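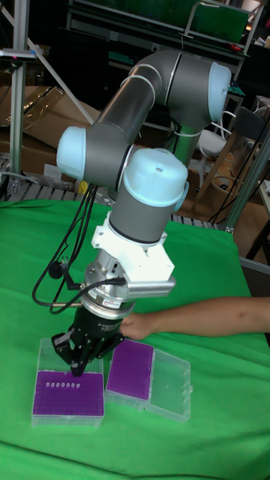 Ternereck lab adopts single layout for purple-rack boxes

The teaching lab at Ternereck will use one bench layout for its clear plastic boxes with purple racks, starting in September. The rule applies to all 7 benches. Boxes go side by side on a green cloth, with the racks facing up.

The layout was drafted by Jamila Roy and Gayan Akanda after a review of how partly filled racks were being stored. Some had gone back on the shelf with no note of which positions were in use -- a source of repeat work for the next group. 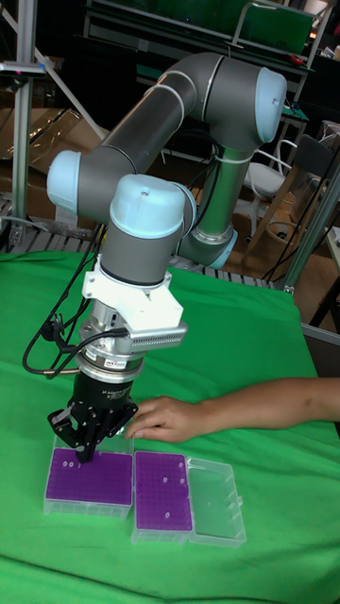
Shahnaz Abeysekara would have preferred a written log next to each box, arguing that a fixed layout helps only if people also record what they take out.

A log sheet was considered and put off until the end of the term. Under the present rule, an opened lid stays on the cloth to the right of its box and is closed again before the box leaves the bench.
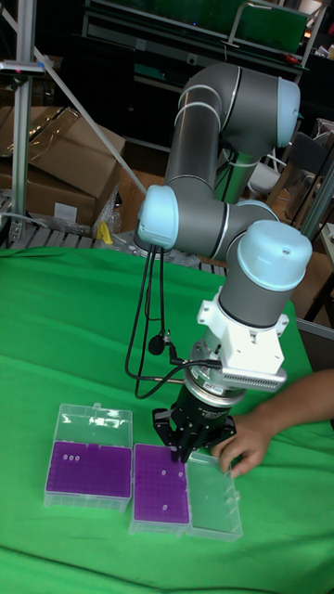 Racks that are almost empty are to be set aside and refilled at 3 p.m. Stock stands at 156 boxes, and the lab does not plan to order more before the log sheet is decided.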